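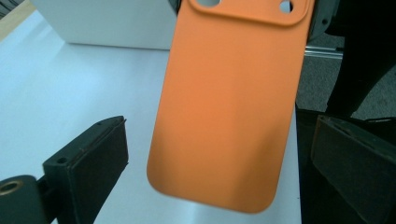
6. Setting up the Akotport for your first chanting session

Right, you've got the batteries in and the little Akotport has done its wake-up chime, so now we get to the bit I enjoy most! This section takes you from a silent box to a steady drone with a chant over the top. I've set up dozens of these for people in our Aldale group and I still grin when that first low note comes in.

What you need close by: the Akotport, your phone with the Vidlow app on it, and somewhere you can sit comfortably for a while. A cushion, a kitchen chair, the end of the bed, whatever suits your knees.

Choosing your note

1. Turn the big dial all the way left until it clicks. The drone starts very softly.
2. Hum along without thinking too hard. If you find yourself straining upward, turn the small dial back one notch and try again.
3. When the hum feels easy, press and hold the small dial until the light goes steady. Your note is now saved.
4. Say a line of any chant you know well on that note. If the ends of your lines go croaky, go up a notch and save it again.

Note: your morning voice is lower than your evening voice. Mine is a good two notches lower before tea. The Akotport remembers one note for each, so press once for morning and twice for evening when you save.

Linking the chant library

5. Open Vidlow and tap Library, then Find my box. Keep the phone on the same shelf or table as the Akotport while it looks.
6. When the name of your box comes up, tap it. You'll hear two short bells.
7. Choose a starting collection. There are 752 recordings in there, which is far too many to scroll through on your first evening (I've tried), so pick Slow and Simple. Most of those are sung by Lambros Giannakopoulos, who leaves lovely long gaps for you to answer in.
8. Tap Match my note. The recording shifts to sit with your drone. Give it a moment — the older recordings take longer. 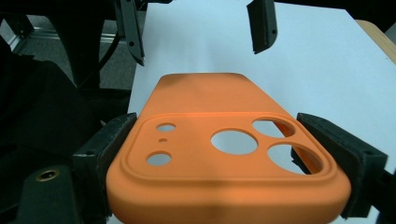

Recording your own voice comes next, and it's well worth doing, even if you never play it to another soul. The app uses the phone's own microphone, so where you put the phone matters more than you'd think. I lay mine flat on a folded cloth, an arm's length in front of me. A bare table picks up every knock of the beads. I also take the phone out of its case first, especially if it's the sort with a raised surround round the camera like the orange one here, as I've had a phone rock on a ridge like that and tap away all through a recording of an evening prayer. Then:

9. Tap Record and wait for the bell.
10. Sit quietly for three breaths so the app can learn the sound of your room.
11. Chant one full round, then tap Stop. The recording saves itself under today's date, and you can rename it later.

Caution: don't wear headphones with the drone turned up past halfway. It creeps up on you, and a long session at that level is hard on the ears.

Caution: keep incense and lamps well away from the speaker cloth. I singed mine in June and had to send to Nordin for a new one.

Setting the counter

12. Press both dials together. The counter starts at 108, but you can turn it down to 27 or up as far as 500.
13. Tap the top of the box once for each repetition, or switch on Listen and let it follow your voice.

Note: Listen gets muddled if two people are chanting. For a group, give one person the job of tapping and swap over at the end of each round. To clear the counter and start fresh, hold both dials until the light blinks twice.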